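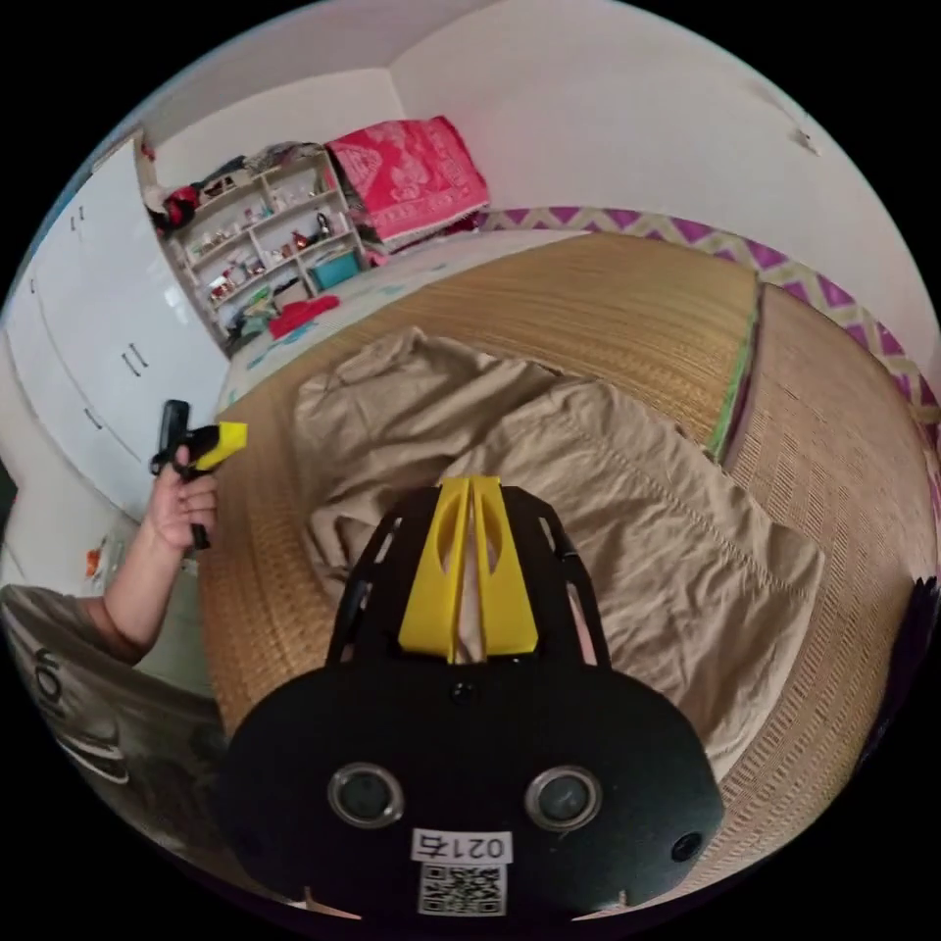

Rules for hand-held grippers should be short enough to read before a shift starts, one operator wrote in the comments collected on the August draft, and they should say plainly what has to be checked and who signs for it. The final text follows that request.

Trakbridge has released Version 2 of its Practice Guide for Hand-Held Gripper Work in Private Homes, December 2024. The guide applies to operators who handle clothing, bedding and other household items with gripper tools to record motion data for robot training. It was drafted with Stefanou and tested by field teams at Fatport.

Version 2 contains 12 required clauses and 19 recommended ones. The main changes are as follows.

Tool identification. Every gripper must carry a printed number and a machine-readable code. Both are entered in the session log before recording begins. Where an operator works with two grippers, each is logged separately.

Fingers and lenses. Fingers are inspected for cracks and play at the start of each session. Lenses are cleaned with a dry cloth. Fingers must be replaced after 500 sessions, or sooner if either one fails inspection.

Work surface. Beds, mats and tables may be used as found if the item being handled lies flat and clear of the edge. Operators do not move a resident's belongings to make room without consent.

Privacy. Written consent is obtained from every adult living in the home. Mail, screens and family photographs are covered or turned away before recording. A resident may withdraw a session at any time before it is released.

The draft was checked against 2,590 session logs submitted by Fatport. Clauses that operators read in different ways were rewritten, and the section on rest breaks was moved to the front.

Romance, the log software maintained by Trakbridge, has been updated to match the new clause numbers. Logs opened under Version 1 remain valid and do not need to be entered again.

The guide is free of charge. Printed copies can be ordered from the Trakbridge standards desk.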